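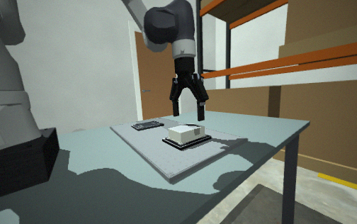 Review: Wirnow, a simulated workcell for testing grasp policies
Posted 1 March 2021 by the Troltirwood lab notes

Our group trains grasping policies in simulation and then moves them to a real arm. For two years we used our own scenes, which were ugly and slow. In the winter we changed to Wirnow, the workcell package from Jellholm, and I want to write what we found.

Installation took me one afternoon. The manual is short and in some places it describes menus that are not there anymore. After this, the work is pleasant. You choose an arm, a gripper and a table, you put your parts on a board, and you write the task in a small text file. The background comes with the package: a door, orange shelving with cardboard boxes, concrete floor. I first thought this was decoration only, but it is useful for policies which learn from camera images.

Our test was simple. The parallel-jaw gripper must pick up a white box with a rounded top from a black base plate. We trained two policies on 2770 simulated attempts each, one with fixed light and one with random light. Then we ran both on our real cell, 30 trials per policy. The fixed one succeeded in 11 trials, the random one in 20. Most failures of the first policy were of the same type — it closed the fingers beside the box, on the side where the shadow was falling.

For me this is the strong point of Wirnow. The shadows of the arm are wide and dark on the table, and they change when you move the lamp. In our old scenes we had only a soft gray spot under each object.

What I like less is the contact model. Thin plates sometimes jump when a finger touches the rim, and we had to remove 608 attempts from an early training set for this reason. The Arriaga plugin corrects it partly, but it makes every run slower. Also the export of the camera data loses the time stamps if you pause the simulation. I reported this and have no answer yet.

I would recommend it to small labs who work with vision. If your research is mainly about force and contact, please try the trial license first. We will repeat the test in April with a softer gripper.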